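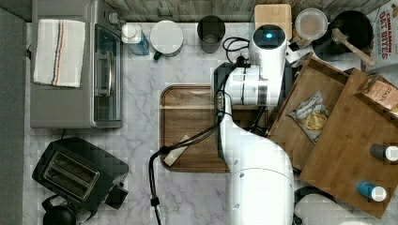
Siebe Van Wijk: I hold 746 shares of Rautiainen through your platform and the April dividend has been paid as cash. My account is set to reinvest. The same thing happened with my Istberg holding, though that one is much smaller. Can you put it right and tell me if I've missed the reinvestment price?

Status: open
Category: Dividends and income
Product: Skemavix share account

Support, 09:14
Thank you for getting in touch. I can see the Rautiainen payment on your account as cash, credited overnight. The account-level setting is "Reinvest all income". I have asked the dealing team for the instruction log and will come back to you today. Please don't place a manual buy order in the meantime, as that would use the same cash.

Siebe Van Wijk: Understood, no order placed. The setting has been on since I transferred from Adanitz last year. The autumn dividend was reinvested without trouble.

Support, 11:40
The log shows two levels of instruction. Your account is set to reinvest, but Rautiainen and Istberg each carry a holding-level instruction of "Pay to cash". A holding-level instruction overrides the account one. Did you change either of these in the app or on the website?

Siebe Van Wijk: No. I didn't know you could set it by company. I can't find it in the app.

Support, 12:05
It is only on the website, under Holdings, then the name of the share, then Income. Could you open both and tell me what you see?

Siebe Van Wijk: Both say "Pay to cash", greyed out. I can't click on it. My other shares say "Follow account setting" and I can change those.

Support, 14:22
The greyed-out box means the instruction was put on by our side. Both companies changed their registrar in the spring, and the holdings were rebooked under new stock codes. The rebooking applied the default for a new line, which is cash. I have passed this to the data team.

Internal note: 3,126 accounts on the same rebooking file. Data team to correct in bulk. Customer's two lines done by hand first.

Support, 16:51
Both holdings now read "Follow account setting". Please refresh the page and check that the box is no longer grey. The dealing team can buy Rautiainen and Istberg with the dividend cash at the price you would have had on the reinvestment date, or at today's price if that is lower. No dealing charge either way. We need your written agreement within 30 days.

Siebe Van Wijk: Box is fine on both. Please go ahead for both companies. What happens to the bit left over that won't buy a whole share?

Support, 17:08
It stays as cash and is added to the next dividend from the same company. Your agreement is recorded. The contract notes will appear under Documents once the trades settle.

Status: waiting on settlement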